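Budget thread! We finally sat down and planned the equipment for our kitchen-task robot work, and I am way too excited about a spreadsheet.

First decision: how many arms. We went back and forth for ages and landed on 2, with proper hands on both. A single arm would have left us a lot of spare money, but so much of what we want to try (plates, drawers, bottles) is nicer with a second hand to steady things.

Hands are the scary line. Henao quoted us 21 weeks for delivery, Zimatton came back with 20, and Zimatton throws in a spare set of fingertips. So Zimatton it is, pending one more call about the warranty!

Things I forgot in the first draft: shipping crates, a second power supply, the emergency stop, and a table that doesn't wobble. The table! I had priced every cable and left out the table.

Simulation is where I'm happiest to spend. We're building our tasks in Skiner first, so the practice kitchen gets used all winter while the hardware is on order. It also lets us try layouts before buying a single cabinet.

Already paying off, too. I had a bigger work surface on the wish list, and after playing with the layout I think we can live with the smaller one. That money is moving straight to spare parts.

If you're planning something similar, ask each vendor what a replacement finger costs and how long it takes to arrive. Gorno answered that the same day with a full parts list, which I loved, even though their arm was over our limit.

Order goes in once the warranty call is done, and I'm hoping for everything on the floor by May. Next job is picking the first 3 tasks, and I'm lobbying hard for the drawers.

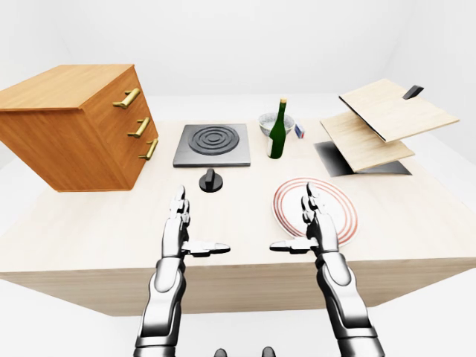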